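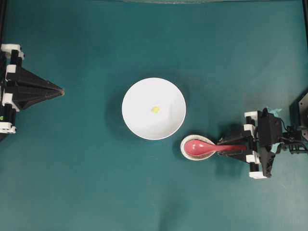 Why does my stomach growl the loudest when everybody else is being quiet, and is it mad at me? a reader from Ratdale asked me back in March, and I have been wanting to write about it ever since. My own stomach growled all the way through a piano recital once, so I know the feeling. It was during the slow, soft piece, too!

Your stomach isn't mad. It can't be mad, it's a bag. A really clever, stretchy, muscly bag, but still a bag. It sits higher up than most people think, by the way. When kids (and plenty of grown-ups) say "my tummy hurts" they usually point at their belly button, but your stomach is mostly up on the left, tucked under the bottom ribs. Behind your belly button it's mostly intestines, and we'll get to those, because they do a lot of the growling.

What's making the noise?

Three things go into a growl. You need a tube, you need something squeezing the tube, and you need air and liquid inside it.

The tube is you! Or part of you. A long tunnel goes from your mouth all the way to your bottom. It's narrow in some places and wide in others, and it has lots of loops so it can fit inside you. The walls of it are made of muscle, and that muscle squeezes in waves. One bit tightens, then the next bit, then the next, and whatever is inside gets pushed along. It's a lot like getting the last of the toothpaste out when you run your fingers up the tube.

The name for this squeezing is peristalsis. Say it like this: pair-ih-STALL-sis. You don't have to think about it at all. You can swallow a sip of water lying flat on your back and the water still gets to your stomach, all because the muscles push it there. (Little sips, please, and not while you're laughing. I have a story about orange juice that I am not going to tell.)

Now for the air. Every time you swallow, a bit of air goes down too. Fizzy drinks put extra gas in. So does eating fast and talking with your mouth full. And the tiny living things in your intestines, called bacteria, make gas of their own when they munch on the leftovers of your lunch. Some of those bacteria are very useful to you, so don't be grossed out. Well, you can be a little grossed out.

So the muscles squeeze, and the air and the juices get shoved around together, and they gurgle. Bubbles squish through narrow spots and pop out the other side. You've heard the same kind of noise when the bathtub drains.

But why when I'm hungry?

This is my favorite part. Your tunnel squeezes after you eat, too, and it makes noises then as well. But with a meal in there, the food muffles the sound. Think of clapping in a room full of blankets and pillows, and then clapping in a room with no furniture. The second one is a lot louder.

Also, when you haven't eaten for a couple of hours, your body starts cleaning house. A special set of strong squeezes begins, often up in the stomach, and travels slowly down through the small intestine, sweeping along crumbs, old juices and anything else that got left behind. When it's done there's a rest, and then it starts over. A whole round can take 90 minutes or longer. If you eat something, the sweeping stops and your body goes back to regular mixing and digesting.

So a hungry growl is partly the sound of sweeping! I like to picture a very small broom. There is no broom.

Your brain joins in too. If you smell toast, or see a pizza, or just think hard about a pizza, your brain can tell your stomach to get ready. Your mouth makes more spit and your stomach makes more juice. You might be growling a minute later even though you had breakfast.

The fancy word

Doctors have a word for a tummy rumble, and it's one of the best words there is: borborygmus. Bor-buh-RIG-mus. If you have more than one rumble, you have borborygmi (bor-buh-RIG-my). It comes from an old Greek word, and people think the Greeks made it up to sound like the noise. Try saying it low and slow and you'll hear it.

Try this

Put your ear on somebody's belly (ask first!) before dinner and listen for a whole minute. Then do it again after dinner. Are the sounds different? Higher, lower, slower? A cardboard tube from a paper towel roll works nicely as a listening tube if your somebody is ticklish. My family did this with the dog as well, and the dog thought it was the best game ever invented.

Can I make it stop?

Sometimes. A small snack usually quiets things down. A drink of water can help, although sometimes it gurgles on the way through and you're worse off for a minute. Eating slowly and chewing well means you swallow less air. A full set of grown-up teeth is 32, and you probably don't have all of yours yet, but use the ones you've got.

Holding your breath doesn't work. Neither does coughing at the right moment to cover it up, and I've tried that one many times.

Growling is normal, even lots of it. If your belly hurts, though, or you feel sick, or something just seems wrong, tell a grown-up so they can help.

Next time I'll be answering the other question that came from Ratdale, about where hiccups come from. If you've got a good way of getting rid of them, send it in!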